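Call for participants: come and put things away on a shelf (paid, and there's cake)

Posted by Domenica Zürcher, the Grindel tidying project, Jendville

Hello! I'm looking for 18 people who would be happy to come to our room in Jendville and tidy up a tabletop. You'd be working with the sort of bits and bobs that live next to a kitchen sink or at the back of a craft drawer, and a small two-level shelf to put them on. If you've ever moved a washing-up brush four times in one morning and still not found it a proper home, you're very much who I'm after.

I've been interested in this for years, mostly thanks to my own draining board. I used to fit kitchens with Andri Fuchs (he's still at it, and he's the one who put our shelves together), and the thing I noticed going back to people's houses was how differently they used exactly the same bit of shelf. One family had mugs on it. The people next door had seedlings and a radio. And somewhere on nearly all of them there'd be a little drift of tiny stuff that had never been given a place at all – hair clips, a pen lid, half a clothes peg. I'd like to understand that drift a bit better, and the rest of it too: what goes up top, what goes underneath, what gets left on the table and why.

What we're tidying onto

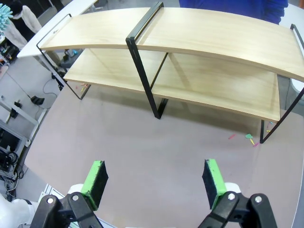 Small shelves are a funny sort of furniture, neither cupboard nor worktop, and people tend to treat them as a bit of both. I wanted one that was easy to reach from either side and didn't look like it belonged in one particular room. We've gone for light wood-grain boards on a thin black metal frame, two tiers, standing straight on the table. And do look down by the foot of the right-hand leg, with the pink stick and the little green piece and the yellow one – that is precisely the kind of thing I mean by drift! Some people would sweep all that into a cup before touching anything else. Meinrad Hofstetter, who helped me with the first tries, didn't touch the small bits until the very end, and then he lined them up by colour along the back of the lower shelf and was terribly pleased with himself. Both are fine. I'd love to see a third way, and a fourth.

What you'll do

You come in, hang your coat up and have a drink. Then we go to the table and I give you a few things to put away. There are three rounds, each lasting 15 minutes at most, and you can stop sooner if you think you're done. Lots of people do.

The first round is completely free. Put things where you like. Stack them, lay them flat, stand them up, hang them off the end of something if they've got a hole for it.

In the second round I ask you to imagine the shelf is next to a sink and that somebody else in the house will need to find everything in the morning. You'd be surprised how much gets moved around once there's a somebody else.

For the third round I swap one or two of the things for something longer or more awkward. Long handles are the interesting part for me. A sponge will sit anywhere, but a brush or a spatula has to stick out somewhere, and then it's a matter of taste whether it sticks out to the side, or over the front towards you where you can grab it (or catch it with your sleeve, as I do, every single day).
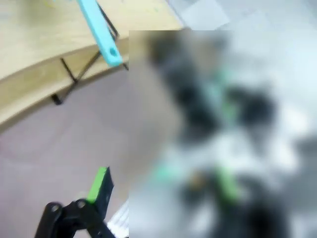 After each round we sit down and have a chat. I'll ask you to talk me through a few of your choices and I'll write down what you say. I might ask whether you'd do the same at home. You're allowed to say no. Beat Wallner told me quite cheerfully that at home he'd have shoved the whole lot in a drawer, and I put that in my notes word for word, as it's just as useful as anything else.

You won't be marked on it. There's no tidiest-person prize and I'm not going to show your shelf to your mother-in-law. If you're a messy person, please, please apply. I've already got a fair few neat ones on the list and I badly need the other sort.

Who can take part

You need to be 18 or over and able to spend a whole visit with us, which is an hour and a half including the chats and the cake. You can stand or sit at the table, whichever suits you. It's a big tabletop with a lot of clear space in front, so if you like to lay everything out before you start, there's room for that.

I'd particularly like to hear from:

people who share a kitchen with people they didn't choose
left-handers (I've got one so far, and she did everything the other way round from the rest of us)
anyone who washes a lot of bottles, whether that's baby bottles or home brew
people who have moved house in the last year and are still finding places for things
anyone who does crafts at the kitchen table and has to clear it before supper

You don't need to know a thing about furniture or design. You don't need perfect English either. Valentin Widmer will be there for most sessions and he can do the chats in German or Italian.

One thing that might rule you out: if you came to one of our try-outs over the winter, I can't use you again for this round, lovely as you were. You know the shelf too well now. Do pass the notice on though.

A word about the shelf

Quite a few people have written to ask how long it is, so let me save us both an email. It's two of the same unit pushed together, end to end, and you can use it as one long shelf or as two separate ones. The lower boards sit further back than the top ones and they're slightly narrower. I like that, you can see what's underneath without crouching, but it does mean that bigger things want to live upstairs. It's open at the back as well, so whatever you push too far will end up on the table behind. That's allowed. We just pick it up and carry on.

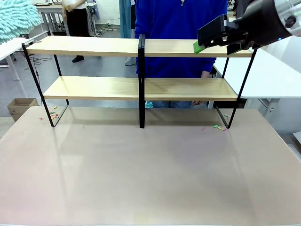
Both units side by side, with something green (a sponge, most likely) on the right-hand top board.

People ask me why I didn't put hooks or baskets on it, and the answer is that I tried baskets, and every single thing went in the basket. End of study! It was very tidy and I learned nothing at all. So for this round there'll be boards and legs and tabletop, and you can make of them what you will. If you find yourself wishing for a hook, say so out loud, I'll write it down. The wishing is half of what I'm listening for.

Pay and practical things

You'll get 39 francs for the visit, in cash, on the day. I can't pay travel on top, I'm afraid, but the room is a short walk from the Jendville station and there's somewhere to leave a bike under the stairs at the back of the building. Come in by the Egger bakery side, as the front door sticks. The cake is from Egger too, apart from the days when I've had time to bake, and then you'll have to take your chances.

Sessions run through April, mornings and early evenings. I book one person at a time so you won't have anyone waiting for their turn at your elbow. If you'd like to bring a friend along for company, that's fine by me, they can sit with a coffee, but they mustn't give advice! We had a couple in during the winter who very nearly fell out over where a dishcloth goes.

Wear whatever's comfortable. If you have long floppy sleeves you might want to push them up. You don't need to bring anything, although if there's one object in your kitchen that has never had a proper place, I'd be delighted if you popped it in your bag. We can have a go with it at the end if there's time. So far I've been brought a melon baller, a lid with no pot, and a bottle brush so big it wouldn't lie down properly on anything.

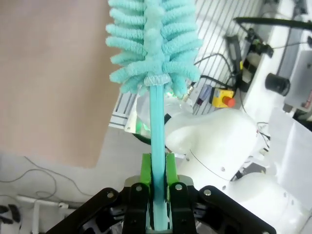 I've promised the Kaletti fund, who are paying for the cake as well as for you, that I'll write everything up in plain language by the summer. Everyone who takes part gets a copy if they want one. I use first names only, or a made-up one if you'd rather, and you can tell me afterwards to leave out anything you said. Just send me a line before the write-up is finished and it's gone.

How to put your name down

Please write to me by 17th March at the Grindel tidying project, care of the Egger bakery in Jendville, or drop a note through our letterbox, or simply tell them at the counter and leave a phone number. In your note I'd like your name, how to reach you, whether mornings or evenings are better, and then one more thing: what's on the surface nearest to your kitchen sink right now? Don't tidy it first. A couple of lines is plenty, but if you get carried away and send me two pages I shall read them with great pleasure.

I've kept 10 of the places for people who've never taken part in anything like this before, so don't be put off if it all sounds a bit new. I'll answer everyone, and those I can't fit in will go on a list for the autumn, when I'm hoping to do the same again with a bathroom shelf.

If you've a question that isn't covered, ask for me or for Valentin. He's better at directions than I am, and I'm better at cake.

Domenica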